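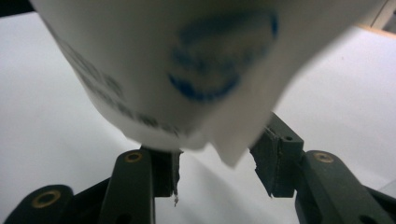
Figure 3. White paper cup with a blue oval logo, seen close up.

4.2 What people said about being chosen second

We turn now to the part of the interviews that took us longest to read and longest to agree on. As described in Section 3, each participant in the Bivska study kept a diary for the months when they were seeing new people, and then sat down with one of us for a long conversation about it. We had planned those conversations around first meetings: who suggested the place, who talked more, who wrote afterward. What many people wanted to talk about, though, was the friend who had been sitting next to them when the first meeting happened, and we soon learned to let them.

The diaries contained 2184 entries in all, and of these 1492 mentioned a friend by name or nickname. We had expected friends to turn up as advisers, in keeping with earlier work on how people talk over their romantic lives. They did turn up that way, often very charmingly (one woman's roommate had drafted so many of her text messages that she wondered aloud which of them was going on the date). But friends were also present as rivals, or as people who might have been rivals if anyone had been willing to use the word. Few were willing. Our participants spoke instead of feeling "a bit flat" on the walk home, or of having been "good company for both of them."

Coding was done by Nabil Tarawneh and Hala Mansour, working separately and meeting every second week to compare notes. Their most stubborn disagreement was over passages in which a participant praised a friend at length immediately after telling us that the friend had been asked out instead. Tarawneh was inclined to read these as plain affection. Mansour heard some hurt in them, and pointed to how often the praise was followed by a change of subject. After a good many of these meetings we settled on a code of its own, which we call generous retelling, and we leave open what the speaker was feeling underneath. It was applied to passages from 55 participants.

A passage from one of the younger men in the study gives the flavor of it:

"She came over to the two of us, and I thought, well, fine, we'll see. And he's very easy to talk to, he always has been, he remembers what you told him last time. So of course. I'd have picked him too. Anyway, the food was great."

What strikes us, reading this again, is how much work goes into the two short words "of course." They turn a disappointment into something sensible, and they keep the friendship safe while doing so. Versions of the phrase came up in conversation after conversation, from men and women alike, and among older participants quite as much as among the young. An older widow told us her sister had "naturally" been the one to get the phone call. When the interviewer asked why naturally, she laughed and said she had never had to explain it before.

We should say something here about time. Generous retelling was a good deal more common in the interviews than in the diaries, even where both described the same evening. In the diaries, written that night or the next morning, people were crosser. They wrote in shorter sentences, they were unfair about other people's shoes, and several complained that they had been made to feel like furniture. By the time we met them in June the same evenings had softened, and the friend had usually come out of it rather well. It would be easy to treat the diary as the honest version and the interview as the polite one — we were tempted by this ourselves for quite a while — yet participants who were shown their own entries mostly said that both were right. "I was furious, and I do love her," as one put it.

There were also 10 participants who described the matter from the other side, as the friend who had been picked. Their accounts are fewer and we treat them with care, but they were striking for their discomfort. Most had told their friend later than they meant to. Two had turned down a second date on the friend's account and had kept quiet about it ever since, and one of these asked us, quite seriously, whether we thought she ought to mention it now. We didn't feel it was our place to answer.

In the section that follows we look at how these silences were kept up among groups who saw one another every week, where a careful retelling had to hold up in front of several listeners at once.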